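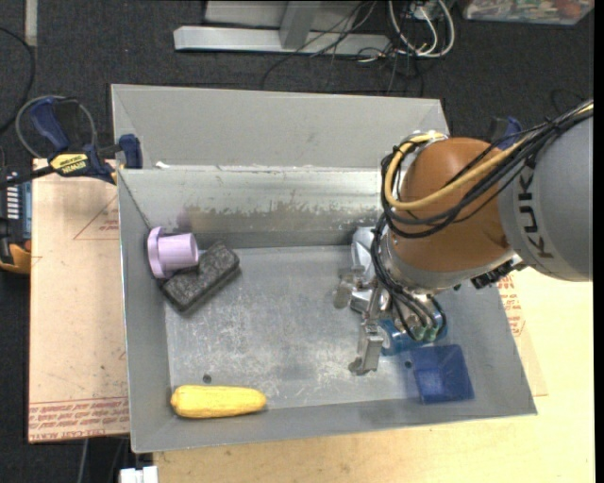
Arrumar a bancada do clube de robótica: dicas para quem trabalha com a caixa de objetos

Quem entrou no clube neste semestre já deve ter percebido que a maior parte do tempo não vai para a programação, vai para a arrumação (eu também achava o contrário quando comecei, e olhem que já lá vão umas boas temporadas!). Juntei aqui o que fomos aprendendo no projeto Rivora, em que o braço tem de apanhar objetos variados de dentro de uma caixa grande. Muita coisa serve também para a oficina lá de casa.

Prender a caixa

Uma caixa de metal parece pesada até o braço lhe dar o primeiro encosto. Usem grampos de barra nas bordas, um de cada lado, e apertem à mão até o metal deixar de mexer. Os nossos são azuis, da IRWIN, mas qualquer grampo decente faz o mesmo serviço. Se a borda for fina, metam um pedacinho de borracha por baixo. E confiram o aperto antes de cada sessão, que a vibração vai soltando tudo aos bocadinhos.

Escolher os objetos

Misturem formas, texturas e cores. Uma espiga de milho amarela ao lado de um bloco escuro e áspero ensina mais do que dez cubos iguais, e uma peça de plástico com aba larga, deitada de lado, obriga a pensar por onde se pega. Incluam sempre alguma coisa translúcida e alguma coisa brilhante, de que a Eylül Kocabaş gosta especialmente porque dão dores de cabeça à visão. Para começar, poucos objetos de cada vez; quando a equipa Dretley despejou os 17 de uma vez, passámos a tarde a desencravar coisas dos cantos.

Os cabos

Deixem folga no braço, mas não tanta que o laço vá varrer a bancada. O truque é levar o braço devagarinho até às posições mais afastadas, com alguém ao lado do botão de paragem, e só depois prender os cabos com fita de velcro. Abraçadeiras de plástico ficam para o fim, quando já não se mexe em nada (ou seja, quase nunca).

Riscos no fundo

O fundo de metal risca, paciência. Passem um pano seco no fim do dia e retirem as lascas e os papelinhos, que depois aparecem nas imagens como se fossem peças.

Chapas de acrílico

Não arranquem o papel protetor antes da hora! Serve para desenhar o corte a lápis e poupa muita raiva com riscos. Se a cola do papel já estiver velha, um secador morno ajuda a soltar.

O caderno

O Chenxi Jiang anota cada tentativa numa linha: objeto, posição, resultado. Em julho íamos em 1289 linhas, e foi ali que descobrimos que a garra falhava quase sempre junto à parede. Lápis macio, letra legível, e o caderno volta para a gaveta de cima às 9 da noite, quando fechamos a sala.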